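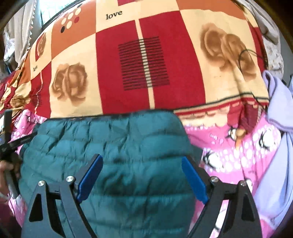 Posted by the author of Bustos Road Diary on 15 Apr 2025 | Filed under: Home

The winter coats are coming off the hooks. It happens every April and I put it off every April, but it stayed mild in Brelthorpe all last week and I was tired of squeezing past them to get to the front door.

Everything went on the bed first, on top of the penguin sheet. I left the quilt where it was, the red and cream one with the roses on it. I've had it for years and the colours have held up well, though I wash it at 30 and never tumble dry it.

Puffer jackets take up far more room than they should. I check the pockets, do up the zip, fold the sleeves in and roll from the hem upwards, leaning on it as I go. The dark green one has a strap and buckle, so it can be kept in a bundle.

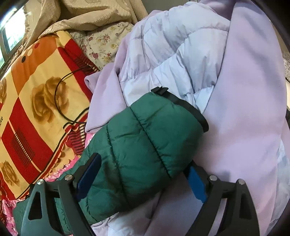 Fleeces I fold flat and put at the bottom of the bag. They don't squash down much whatever you do. I use the 80 litre bags from Tistik, bought at the Plullgate shop two years ago, and the zips are still fine. I did try vacuum bags once – the down came out in lumps and took ages to recover, so I gave those away.

The teal jacket I nearly kept out. It's the one I'd want if we get a cold morning in May, and it's light enough to wear over a shirt. In the end I decided it could go in last, at the top of the bag.
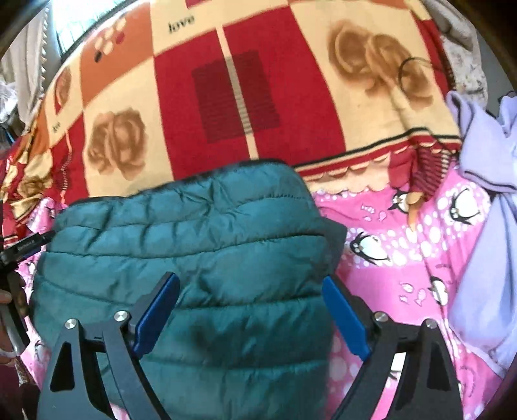

The teal puffer, with the rose quilt behind.

The bags live on top of the wardrobe until October. Gloves and scarves are still in the hall drawer and I'll do those next week.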